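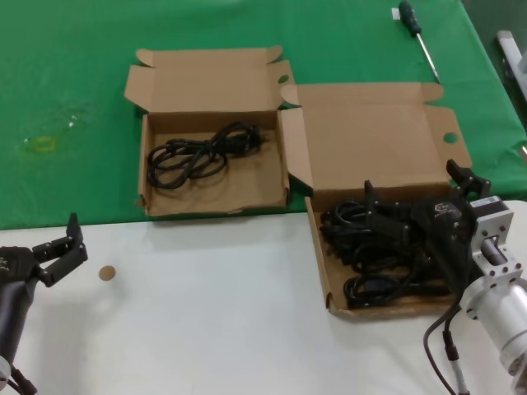 Burkcombe Repair and Reuse Course
Unit 5: Sorting and boxing power cables
Handout, 2018-10-03

Read this before the practical. You will need it again for Unit 6, when the boxed cables go on to testing.

Types of box
Cables are kept in plain cardboard boxes with a hinged lid. A single box holds one coiled cable. A mixed box holds cables that still have to be separated. Do not put a coiled cable back into a mixed box.

Separating
Find a plug end and work back from it. Lift the loops off one at a time and do not pull, as this tightens the tangle. If two cables will not come apart within a few minutes, put them aside and carry on with the next.

Checking
Look along the whole length for cuts, flattened sections and exposed wire. Check the plug for cracks and bent pins. Anything damaged goes in the reject tray with a tag. Do not tape it up.

Coiling
Make loose loops, all the same way round. Do not wind the cable round your hand or elbow. Leave the plug on the outside of the bundle where it can be read without undoing the coil. Cables over 136 cm need wider loops or the lid will not shut.

Closing and labelling
Tuck the side flaps in first, then bring the lid over and press the front tab home. Write the plug type, the length and your initials on the label.

Record sheet
The Medeiros stock list has 62 lines. Fill in one line per cable, including rejects.

Time allowed: 60 minutes, with clearing up. Tools go back on the rack.

For Unit 6: read the Kavel notes on fuses, pages 1 to 5.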